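Cómo probar si un brazo robot te puede vaciar un cajón de trastos (guía rápida)

Nivel: medio. Tiempo: una tarde, o dos si hay que calibrar otra vez.

Me lo preguntan cada semana por correo. ¿Ya hay una máquina que recoja el cajón del baño, la caja de sobras del taller, el cubo donde acaba todo? Respuesta corta: a medias. Respuesta larga: haz la prueba tú, con tu brazo y tus trastos, y mira el número que te sale. Los vídeos de las marcas no sirven para esto. Están elegidos.

Va el método que uso yo. No es científico, pero es repetible y eso ya es bastante.

Lo que necesitas

Un brazo con pinza. El que tengas.
Una cámara fija que mire el recipiente desde arriba o desde un lado alto.
Un recipiente rígido, con paredes. Metal mejor que plástico blando.
Sargentos o mordazas, dos como mínimo.
Objetos de casa, variados. Luego digo cuáles.
Una segunda bandeja para dejar lo que saque.
Hoja de cálculo o libreta. Yo libreta.

Paso 1. Fija el recipiente

Parece una tontería y es donde falla media gente. La pinza empuja la pared, el recipiente se mueve un dedo, y a partir de ahí todas las coordenadas estan mal. Sujétalo por los dos lados. Si baila una esquina, cuña de madera y listo. Marca la posición en la mesa con cinta, que luego lo quitas para limpiar y no sabes dónde iba.

Paredes inclinadas: bien para que los objetos caigan al centro, mal para la pinza, que roza al bajar. Resta margen en el software. Yo dejo 27 milímetros hasta la pared y aun así roza alguna vez.

Paso 2. Elige los objetos

Nada de cubos de colores. Los cubos los coge cualquiera. Mete lo que hay en una casa:

Cepillos. Planos, ovalados, con mango y sin mango. Las cerdas engañan a la cámara de profundidad, y el mango da un buen agarre pero solo si está libre.
Algo transparente. Imprescindible, es lo que más se atraganta.
Algo metálico y brillante.
Cosas largas y finas, que se apoyan en las paredes.
Dos o tres piezas pequeñas y redondeadas que rueden.

Con la lista de arriba ya tienes una prueba más dura que la mayoría de las demos. No metas nada que se rompa ni nada con filo, que luego lo recoges tú del suelo.

Paso 3. Reparte mal

Vuelca y no toques. La tentación es separar los objetos para que el robot «tenga una oportunidad». No. En un cajón real nadie separa nada. Eso sí, apunta cómo quedó: suelto, en montón, contra la pared o en esquina. Son cuatro casos y los resultados no se parecen.

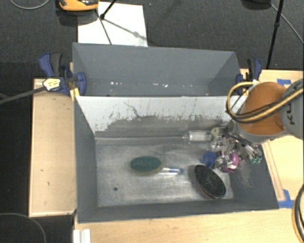 Cepillos sueltos sobre el fondo y el montón en la esquina, debajo del brazo.

El caso de la esquina es el malo. Dos paredes quitan ángulos de entrada y los objetos se tapan unos a otros. Si tu brazo entra siempre en vertical, olvídate, necesitas que pueda inclinar la muñeca.

Paso 4. Revisa los cables

Antes de arrancar. El mazo que va por fuera del brazo tiene que dar de sí con la muñeca girada del todo, y no colgar tanto que se enganche en el borde. Mueve el brazo a mano, despacio, a las cuatro esquinas. Si un cable roza, brida o velcro. Si tira, suelta un poco. Yo me cargué un conector por saltarme este paso, así que no te lo saltes.

Paso 5. Calibra la cámara

Con el recipiente vacío. Saca una nube de puntos del fondo y mira si sale plano. En metal rayado salen agujeros y picos por los reflejos, es normal. Apaga la luz directa, pon una lateral y repite. Si sigue mal, cinta mate en el fondo, aunque eso ya es hacer un poco de trampa. Apúntalo si lo haces.

Paso 6. Define qué es un acierto

Escríbelo antes de empezar o te vas a perdonar cosas. El mio:

Acierto: saca un objeto y lo deja en la segunda bandeja sin caerse por el camino.
Medio acierto: saca dos a la vez. Para vaciar un cajón vale, para ordenar no.
Fallo: cierra en vacío, se le cae, o para por colisión.

Y un tope: 5 intentos fallidos seguidos y se acaba la ronda. Si no pones tope te quedas hasta las tantas mirando cómo intenta coger un tubo transparente.

Paso 7. Lanza y no ayudes

Manos fuera. Ni un empujoncito. Si para por colisión, rearmas y cuenta como fallo.

Qué me sale a mí

Llevo 1517 intentos apuntados entre todas las configuraciones, con tres programas de agarre distintos. De esos, 1021 aciertos. Sale algo más de dos tercios, que suena bien hasta que piensas en un lavavajillas que deja uno de cada tres platos sucio.

Por programas, rápido:

Porkow. El más veloz. Con objetos sueltos va fino. En montón se lanza a lo que ve arriba y arrastra lo demás.
Pullent. Lento, pesado de instalar, pero en esquina es el único que se planta y busca otro ángulo. La documentación, floja.
Hirose. Muy bueno con mangos y cosas largas. Lo transparente ni lo huele.

Tengo pendiente Cumau, me llegó la licencia en febrero y todavía no he pasado del instalador. Cuando lo pruebe actualizo esta página.

Fallos típicos y arreglo

Cierra justo al lado del objeto: calibración. Vuelve al paso 5.
Siempre falla lo transparente: prueba ventosa, si la superficie lo permite. En cilindros estrechos tampoco va muy bien.
Coge el cepillo por las cerdas y se le escapa: baja la velocidad de subida, y si puedes, obliga a buscar el mango o el canto.
Empuja el montón contra la pared: añade un movimiento previo de arrastre hacia el centro. Mejora bastante – a mí me salvó rondas enteras en esquina.
Objeto plano pegado al fondo: dedos más finos. Con los de serie no hay forma.

Entonces, ¿hace ya la tarea?

En taller, con piezas conocidas y alguien cerca que rearme: sí, según qué turno. Para una caja de sobras donde da igual el orden y da igual tardar, también me vale.

En casa, no. Por precio, por sitio y porque el último objeto del cajón siempre lo acabas sacando tú. Vaciar es además la mitad fácil. Guardar cada cosa donde toca es otra prueba, y ahí mis notas son bastante peores.

Si la haces, mándame la tabla con los cuatro casos por separado (suelto, montón, pared, esquina) y qué pinza llevas. Sin la pinza no puedo comparar nada. Contesto los martes, más o menos.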